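Storing Paper and Photographs at Home
Notes for week 4, Farzana Naqvi

Welcome back! Last time we looked at what light does to old letters, and this week we get to my favourite part: air. Paper takes in moisture from a damp room and gives it up again in a dry one, swelling and shrinking as it goes. Do that for fifty winters and you get the wavy pages we saw in the Mertens family albums.

The Ginow parish papers are a lovely case (do look at the handout from week 2 again!). There were 1477 sheets in a loft, and the ones that suffered most were on the outside of each bundle. The middle sheets were almost perfect. Their neighbours had soaked up the worst of it for them.

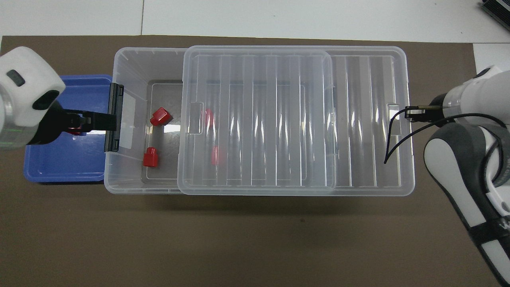 So think about the room before you think about what to buy. Lofts swing from hot to cold, cellars stay damp, and a cupboard on an inside wall beats both. Plastic is a bigger subject than it sounds: polypropylene and polyester are generally safe, PVC is not, and any closed box will hold damp in if the papers went in damp.

For next time: read chapter 13 of the Talpur book, and bring one letter or photograph you'd like to talk about. Anything at all, even a shopping list!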